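The Fingers Are the Machine

Every visitor to our cell at Rinport admires the arm. It cost a great deal and it moves beautifully, and in my time looking after it I have fixed almost nothing on it. What I fix is the fingers.

The fingers are black plastic, ribbed and pocketed to save weight, and they are the only part of the whole expensive business that ever touches anything. They get the smallest line in the maintenance plan. Ours came from Vitirero with one sentence of guidance: "inspect periodically." I have had more helpful advice from a fortune cookie.

So Ah-rin Yang and I wrote our own rule. Every 640 grips, stop. Wipe the fingers down, check the screws, then close them on a plain bottle at low force and look for 60 seconds. Management at first called this downtime. I call it looking at the thing you own.

People want a sensor to do the looking. Fine, buy the sensor — I'll be glad of the company. But a finger that sits a hair crooked will report perfectly good numbers while it shoves your bottle sideways, and the log will say "grip OK" 11 times in a row with a straight face.
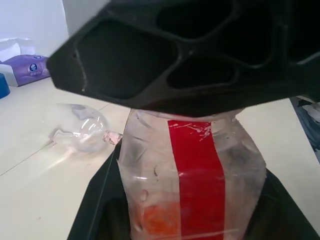 Gripper fingers on the taped test bottle, seen from the wrist.

The tape is my favorite piece of equipment. A straight red stripe shows a lean or a twist sooner than I can find the right menu on the controller. Yi-an Ham wants to replace it with a printed target, and in June we will no doubt hold a meeting. I plan to bring the roll.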